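4. The Open Day Demonstration

4.1 Setting

The system was shown to outside visitors on 26 Jun 2019, during the annual open day at the Joner building. Up to that point it had been run only by the people who built it, in a closed lab, with nobody standing nearby. We wanted to know two things. The first was whether the assembly routine would hold up over a full day of repeated runs. The second was what visitors would ask, and how their questions would compare with the measures we had been using ourselves.

The demonstration was scheduled in sessions of 15 minutes, with a short break after each one to reset the parts. Groups were limited to 8 people. One of the authors gave a spoken introduction of a minute or two and then started the run. A second person stayed at the stop button for the whole session and did not answer questions while the arms were moving. Visitors stood behind a line taped on the floor and were told they could talk as loudly as they liked.

4.2 Task

The task was pipe fitting. We chose it over the block-stacking task in Section 3 for a practical reason: most people have put a pipe or a hose together at some point and can judge for themselves whether it is going well. The parts were ordinary and came from Brimine, a plumbing supplier. They were not modified for the robot. The work surface was covered with black plastic sheeting, as in our earlier trials, so that pale parts would stand out against it.

The two arms have different jobs. The left arm holds the base piece steady, and the right arm brings the next part to it. Neither arm is told in advance exactly where the other one is gripping. Each run begins from a recorded start pose, but the parts are laid out by hand, so their positions vary from run to run. Figure 4 was taken during one of the sessions.
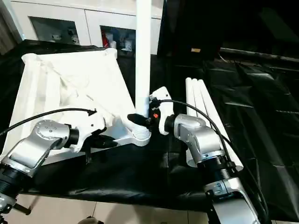 Figure 4. Pipe-fitting task at the open day. The left gripper holds the white base piece while the right gripper holds a black cylindrical fitting against the threaded collar.

The stage shown in Figure 4 was the one that gave us the most trouble in preparation. The fitting has to be kept level while it is against the collar, and the upright pipe leaves the right arm little room to approach from above. We therefore limited the approach to a low path from the right side. This made the motion slower. Several visitors remarked on the speed, and we return to this in Section 4.4.

Cable routing also needed attention. In the first rehearsals the cable to the right gripper caught on the elbow when the arm folded back. Giving it more slack cleared the problem, and the routing was not changed again before the open day.

4.3 Visitor questions

Kirsty Rankin wrote down visitor questions by hand during the sessions and sorted them the same evening. We collected 45 questions in total. The largest group dealt with failure: what the robot does if it drops a part, whether it can tell that a thread is crossed, and who is at fault if a joint leaks. The next largest group dealt with cost and jobs. Very few visitors asked how the arms were controlled, although the introduction had spent most of its time on that point.

One visitor, a maintenance supervisor from Engelhardt, asked why the robot did not turn the fitting backward a little before tightening, as a plumber would. We had no good answer. The backward turn was added to the routine in July and is used in all the trials reported in Section 5.

4.4 Remarks

Speed was the most common complaint. Visitors compared the arms with a person doing the same job and found them slow. In our own reports we had compared each version only with the previous one. Both comparisons are fair, but the first is the one that matters to somebody who might buy such a system, and we now record a human time for every task.

We would also change the introduction. It should be shorter, and it should say plainly what happens when a grasp fails. Wouter Hermans has since rewritten it along these lines for a second showing at Pedska.

Reader comments (3)

mjt_piping
The backward turn is the first thing you teach an apprentice. Glad somebody said it. Was thread tape used on any of the runs?

R. Osei
Are the human times in Section 5 from trained plumbers or from lab staff? I could not find it in the text.

lowtorque
I was in one of the afternoon groups. It was slow, but I stayed for two sessions.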